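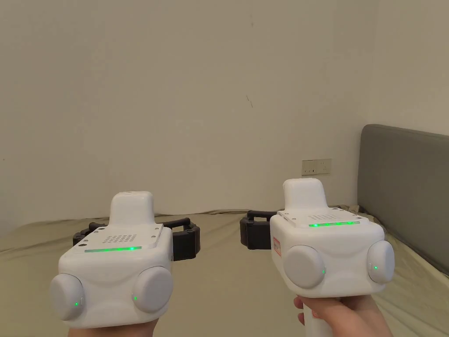 Both grippers over the bed, indicators green.

Diary entry, 29/05/2023. The planning group at Plisau began checking the Stunari software against the hand-held recordings. Thư Doãn reported that the two jaw tracks drifted apart after 300 steps.
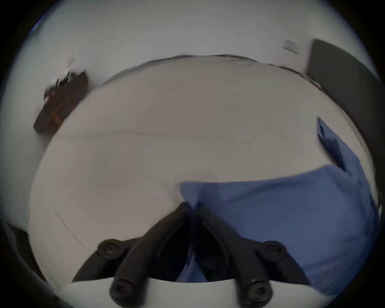 Filed under: Perception

The cloth model confused fabric with bedding in 17 clips. The mask threshold was lowered and the set queued again.
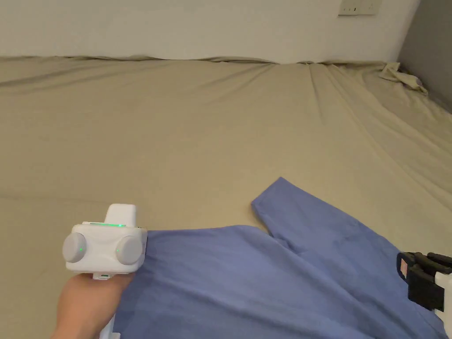 Will the planner be retrained before July?
Retraining will wait until the clock fault is mended.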